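July
Posted by Jean Rankin

Thread on what we changed in the grasp planner this month. Mostly software, a few numbers, one picture.

Background for anyone new: I maintain the planning and control code for the tabletop work at Stikdale. The planner is called Kamath. It takes a point cloud from a fixed camera, proposes grasps, scores them and hands one to the arm controller.

The old version scored grasps on geometry alone. It looked for two roughly opposed surfaces, checked the opening width and picked the highest score. That works for boxes. It works badly for short round things sitting in a dish with a rim.

The failure I kept seeing in the logs: the planner picks a perfectly good pair of contacts on the object, and the path to get there puts a fingertip through the rim of the plate. The collision checker rejects it, the planner moves to the next candidate, and that one has the same problem. After 300 candidates it gives up and reports no grasp found.

So the first change was to stop treating the dish as an obstacle of unknown shape. We now fit a simple model to it – a flat disc plus a ring with a height – and sample approach angles against that before we sample contacts. Approach first, contacts second. The order turned out to matter a lot.

Tilted approaches used to be penalized. Somebody (me, two years ago) decided straight down was safest and put a cost on every degree away from vertical. I removed the cost and replaced it with a clearance term. The arm now comes in at an angle much more often.
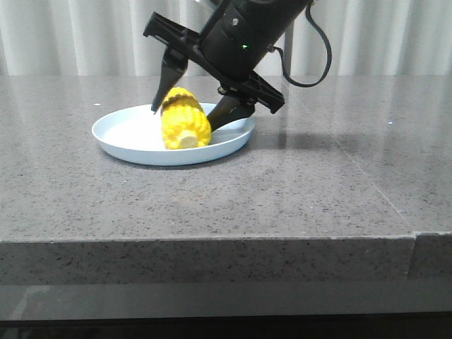
Ewan Carnegie asked whether the clearance term makes the planner too timid, and whether it starts refusing grasps the old code would have made without trouble.

Fair question, Ewan. It did at first. I had the margin set the same for every object, so anything close to the rim scored near zero. The margin now scales with how sure the dish fit is. Good fit, small margin. Poor fit, larger margin, and the planner asks for another cloud before it commits.

Numbers, for people who like them. I replayed 416 logged planning requests through both versions. These were all requests with an object in a plate or shallow bowl. The old planner returned no grasp on 56 of them. The new one returned a grasp on all but nine.

Please note what that does and doesn't measure. A replay tells you the planner found something it believes in. It doesn't tell you the arm would have held on. I'll post execution results separately when I have enough runs under the same settings.

Of the nine still failing, six are perception. The counter is polished and the depth camera gets bad returns off it, so the dish fit ends up with a bite out of one side. The planner is doing the right thing by refusing. The other three I don't understand yet.

Second change is in the controller. Contact is rarely even. One finger usually arrives before the other, and the old close command kept driving both to the target width. With a round object that means you push it across the plate until the other finger catches up.

The new close routine watches motor current on the gripper. When it rises past a threshold before the expected width, the wrist shifts sideways toward the side that made contact, in small steps, until the load evens out. It's a simple loop. It adds a little time to each grasp and I'm fine with that.

Picking which side touched first was the hard part. Our gripper has one motor for both fingers, so current alone can't tell you. We use the wrist force reading for direction and the current for timing. The two signals come in on different clocks, and most of my month went into lining them up.

Tooling note. Ieva wrote a replay viewer that puts every rejected candidate on screen with the reason it was rejected. It sounds dull and it's the most useful thing we have. I found the tilt penalty with it in an afternoon.

It also showed that nearly 2,000 lines of our scoring code were never reached by any request in the logs. Those are gone now. If you have a branch that depends on the old suction scorer, tell me soon.

Next up is the three failures I can't explain, then a dish fit that copes with ovals. After that I want to move the config out of the launch files, which I have been saying since spring.

Replies are open. If you send a log, please include the camera calibration with it – I can't replay without it.

Contact | © Jean Rankin | Back to top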